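Plikine Forums > Walls, Floors and Ceilings > Plastering and Paint

Thread: Limewash over modern plaster, who's done it?

skirting_bored
Right, I have gone completely down the limewash hole and I need company. We've got a 1930s semi, back bedroom was reskimmed in October, and I want that soft cloudy look so badly I've been dreaming about it. I've bought a tub of Grundmont mineral primer and a very expensive block brush. My brother-in-law (a painter, 13 years in the trade) says it'll fall off gypsum plaster and I should just use flat matt and stop reading magazines. Is he right??

Boateng_D
He's half right! Proper limewash wants something to soak into, so old lime plaster or bare brick. Gypsum skim is too smooth and too tight. But with a decent mineral primer under it you get a bit of tooth and it holds very nicely. I did our hall and landing this way and I still stop on the stairs to admire it. Six coats, mind you, all thin as milk.
Dolores

tallow_and_twine
Six coats! I did three and it was plenty. You're making it sound like painting the Forth Bridge.

Boateng_D
Three would have done on the landing, I'll give you that. The hall gets low sun in the morning and every missed bit showed. I'd do six again tomorrow, I love doing it.

greyheron
Going to be the grump here. Limewash in a bedroom is a pain. It rubs off on your jumper, you can't wipe it, and if you ever want to go back to emulsion you've got to seal the lot. I spent £143 on materials for a box room and painted over it inside a year. Flat matt from any shed will look the same to anyone who doesn't know.

skirting_bored
Noooo don't say that! Did you seal it? I read that a casein wash on top stops the dusting.

greyheron
Didn't seal it, no. The tin said it didn't need it.

Boateng_D
The tin always says that. Were the coats thick? When it goes on like cream it sits on the top and powders. Also wet the wall first. I go over it with a garden mister, wait till the shine has gone, then brush, and I work in crosses all over the place so there are no stripes.

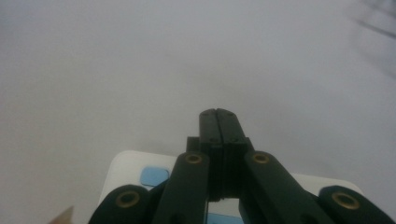
Colour is the bit I'd worry over far more than the number of coats, and this is where I get carried away so forgive me. Limewash goes on looking like dishwater and dries several shades lighter, so you can't judge it in the bucket at all. Paint a big piece of lining paper, leave it overnight and move it round the room. If you want a pale grey that's a touch cool, like the plain surface behind the gripper in my photo, go easy on the black pigment, a teaspoon at a time. I like how it slips from lighter to slightly darker without a mark on it anywhere. Limewash will give you more cloud than that, but as a base tone for a bedroom I'd be very happy with it. If it comes out too chilly a pinch of raw umber brings it back.

tallow_and_twine
Agree on the umber. Don't agree on grey for a back bedroom though! Which way does it face?

skirting_bored
North east. Bit of sun at breakfast and then nothing.

tallow_and_twine
Then please go warmer. Grey in a north east room looks like a wet pavement by three o'clock. I used Imrie "Oatcake" in ours and it's gorgeous, even in winter.

greyheron
For once I'm with Dolores. A cool room painted a warm colour just looks like a cool room with custard on it. Lean into it and put a decent lamp in.

Boateng_D
Greyheron, we'll have you back on the lime yet.

skirting_bored
OK you've all been brilliant. Plan is two sheets of lining paper, one cool grey, one oatcakey, both up on the wall for a few days. Do I need to leave the new skim any longer? It's pale pink all over now, no dark patches.

lathe_of_kevin
If there are no dark patches you're fine to prime. Use goggles though, and long sleeves, lime in the eye is horrible. And mask the window frames properly. I used the Skisent low tack tape and it came off clean, the cheap stuff took a strip of varnish with it.

tallow_and_twine
Skisent tape is robbery. Any low tack will do if you pull it off the same day.

lathe_of_kevin
I did pull it off the same day! Still lost the varnish.

skirting_bored
Goggles found, tape argument noted, first test sheet is drying over the banister and it does look exactly like dishwater. Will post both colours once they're up.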